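# Candlesticks on the wooden table

In April I finally decided to do something with my candlesticks. For a long time they lived in a box under the stairs, wrapped in old newspaper, and every winter I said that I would arrange them properly. My friend Kanini Kinyua has a very nice way of setting a table, and I asked her how she does it. She told me to begin with the tall pieces and to leave the green plants for the end. I wrote this on a paper and then, of course, I did it in the wrong order.

My collection is small. The first gold one I bought at the flea market in Treltcombe, where I paid 16 for it after a long discussion with the seller. The black ones came later, from a shop called Gebreyes, which has closed now. I like them more than the gold, because they are quiet and they go with everything. The glass holders were a gift from my aunt, and I was a little afraid of them for 11 years. They are heavy at the foot and my hands are not always careful.

What I wanted to learn is how to mix the gold and the black. In the magazines it looks easy. When I try, the gold pieces take all the attention and the rest looks forgotten. Kanini says that the heights should go up and down like a line of hills. Kipchumba Kimaro, who is her neighbor, thinks that all the tall ones must be together at the back. I tried to listen to both of them, and this made me slow.
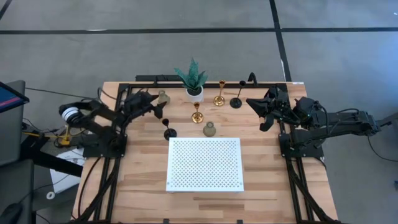
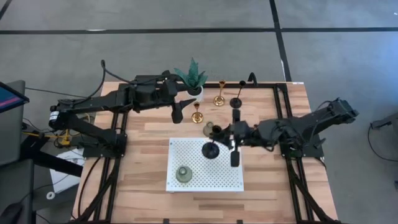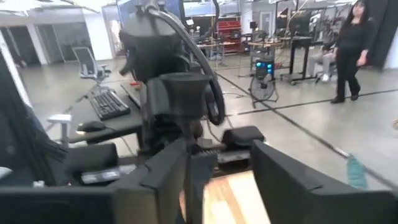
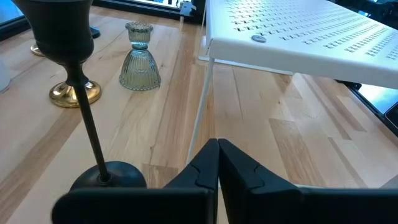
*In the second picture, the succulent in its white pot and the green glass. In the last one, a black candlestick with gold behind it.*

The light wood helps very much. Before, I used a dark tablecloth, and the black candlesticks disappeared on it. On the pale boards I can see the thin stems well, also in the evening. I also learned that the cup should be measured before buying candles! I ordered a box from Drustik and they were 2 millimeters too thick, so I had to shave the ends with a kitchen knife. It took me until half past nine and there was wax on my sleeves.

For cleaning the gold I use only a soft cloth and a little warm water. My aunt used a strong polish from Lallau and it left white marks in the small corners, which I am still taking out with a toothpick. The glass I wash by hand, one piece at a time, and I put a towel in the sink first.

Next I would like to find one more short holder, maybe in gold, maybe in glass. If you know a good market where the prices are still normal, please write to me in the comments. I will go there by bus, so it should not be too far.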